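About Prirngate Bookbinding

7/24/20
By Raffaele Cattaneo

Prirngate is a small bookbinding and paper repair workshop in Fustley. We rebind worn books, mend torn pages, make boxes and folders to order, and teach evening classes for adults.

The business was started by my aunt, Lucia Monti, who trained as a binder and worked for a printer before setting up on her own. She ran it for 32 years. I joined her as an apprentice and took over the lease when she retired. She still comes in to do the gold lettering, which I have never been much good at.

People often ask about the name. The lane we are on is called Prirgate on modern maps, but the sign over our door was painted with the older spelling and we kept it. Post reaches us under either one.

Most of our work is family books - bibles, recipe books, albums and diaries. We also look after parish registers and school log books, and each November we bind a year of minutes for several local societies. Since I took over we have finished about 2,000 jobs, from single torn maps to full sets of encyclopaedias.

Before any work begins we look the book over with you, agree what needs doing and write down a price. If we find something worse once the spine is off, we stop and ring you. Old covers and endpapers are returned with the book unless you tell us not to.

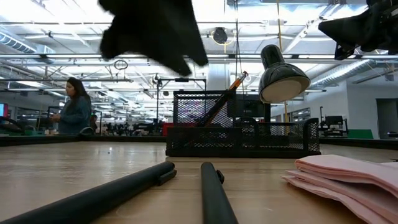
Marker pens and folded pink cloths on one of the tables.

We use wheat paste and animal glue for older books and a modern adhesive for paperbacks. Leather work takes longer than cloth, and at busy times you may wait 5 weeks for it. Plain cloth rebinding is usually quicker. We do not treat books with active mould, but we can tell you who does.

The evening classes cover folding, sewing, rounding the spine and making a case. Each course ends with a finished notebook to take home. Beginners are welcome and tools are provided, though many people end up buying their own bone folder.
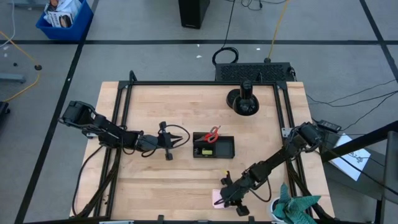 Visiting us

The door is up 2 steps from the lane and there is a handrail on the left. Please ring first if you are bringing more than a few books, so that we can clear a space and help you carry them in. Parking is easiest behind the church. We close for lunch.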